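Teaching a small arm to pick up a flower without crushing it

I've had a little desktop arm on my bench at Memham since January, and for most of that time it has moved blocks from one side of a tray to the other. Blocks are easy. You can squeeze a block as hard as you like! So when Boglárka asked whether it could hand out tulips at our open evening, I said yes far too quickly and then spent weeks finding out what I'd agreed to.

What follows is how I got my setup working, in the order I wish I'd done it. You'll want an arm you can already drive from a laptop, a small camera fixed at the wrist, some thin foam, and a few flowers you don't mind ruining.

Start with the fingers. Mine came with hard ridged tips that leave a dent in anything green. I cut two strips of foam, wrapped one round each finger and held them on with double-sided tape (glue goes stiff and then you're back where you started). Trim the foam flush at the end, or it'll catch on a leaf as you come in.

Next, turn the grip force right down. The setting on my controller goes from 0 to 1,000 and blocks were happy anywhere near the top. I began at 200 and went up in small steps, lifting the same stem each time, and stopped at 454. Yours will be a different number, so don't copy mine. What you're after is the lowest setting where the stem stays put when you give it a gentle tug.

Then sort out your backdrop. I tried it against the workshop wall first, with Kalevi's clamps and all the extension leads hanging up behind, and the colour matching went completely mad. Plain pale panels are what you want, in a colour nowhere near your flower. Mine are grey, and they stay up all the time now.
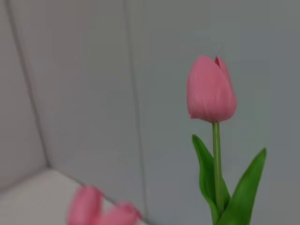
Narkico Robot Club, Memham Shared Workshop

Before you write a single line of code, drive the arm by hand to your starting pose and have a proper look at what the wrist camera gives you. I want one bloom sharp, with a good length of straight stem under it. The pink blurs low down look like more blooms, much nearer the lens, and they match the sharp one for colour, so a plain "find the pink" rule will happily count them in. I got round it by ignoring everything in the bottom part of the view and then keeping only the pink patches with a crisp outline. Crude, but it's five lines of code and I understand all of them.

Once you've got the bloom, look straight down from it for the stem. Don't go for the middle of all the green! I did, and the leaves pulled my target off to one side, so the fingers closed on leaf and missed the stem altogether. Search a narrow strip directly under the flower and pick a point a little way down, above where the leaves spread out.

Now the approach. Come in level and slowly, with the fingers open wider than you think you need. Stop short, take another picture, correct sideways, and only then go the rest of the way. That second look made more difference than anything else I changed. Zsófia reckons I could do it continuously and she's probably right, but stop-look-go is easier to debug at ten at night.

Close, wait a second, lift straight up. If the flower swings about, you've gripped too low, so move your point up the stem a bit and try again.

A few odds and ends. Save your camera pictures with the grip setting in the file name, it'll spare you a lot of guessing later. Check the foam every session and swap it when it goes flat. And if your lamp has a dimmer, put a bit of tape over it, as every time somebody nudged ours I had to redo the colour range.

I still haven't cracked handing the flower over to a person. At the moment you have to pull it out of the fingers yourself, and Levente is having a go at making it let go when it feels a tug. I'll add his settings to this page when he's happy with them.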